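Pens: upright or flat?
Stationery Drawer forum, posted May 1, 2025

inkandtoast
Sorting the marker stash. I say highlighters live cap up. Discuss. 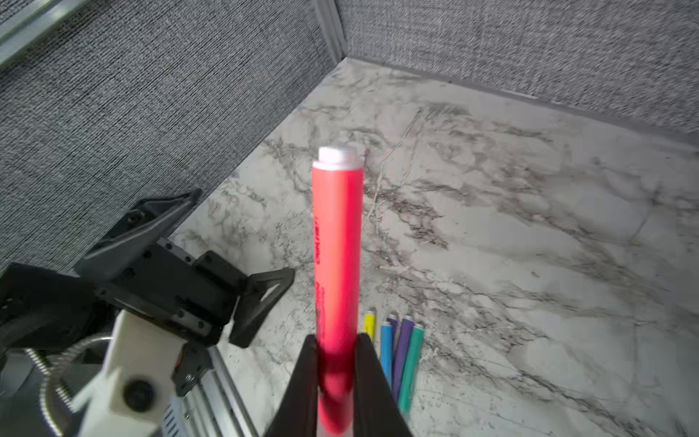

Pinkish red, white cap on top, as nature intended.

cormac_keane
Flat, always. Upright, the ink sinks and you get a pale line.

inkandtoast
Flat is how you lose them, Cormac.

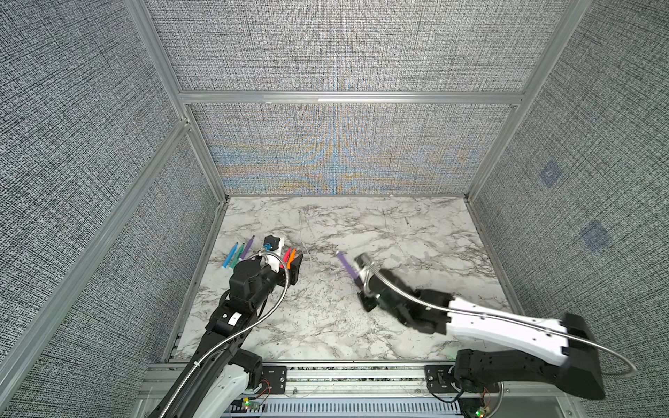

Felt-tips on the marble top, teal to orange.

zovano17
That's a spill with ambitions. Get a tray.

cormac_keane
Trays are for cutlery. A loose pile is fine if the caps click. 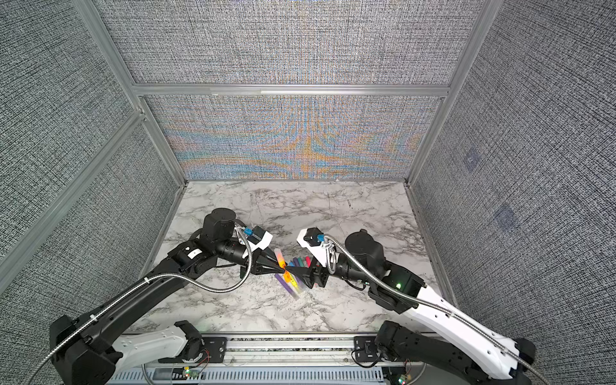 The heap, orange-tipped highlighter on its way in or out.

edgardo_c
Disagree with both. Sort by how often you use them. My teal hasn't moved since June.

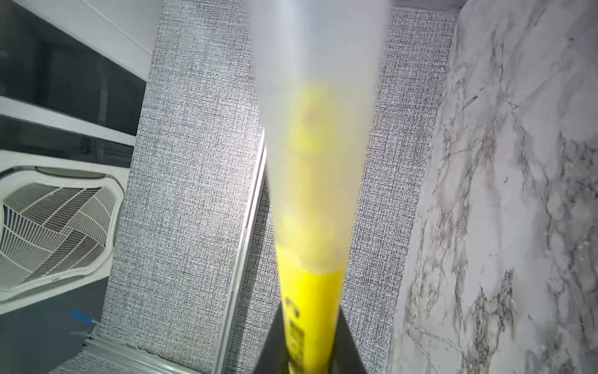
Yellow always dries out first in my house, and I blame revision season. I'd keep that one nearest to hand, whichever way up. The frosted plastic on yours lets the yellow show through, so at least you can find it.

zovano17
Still a tray.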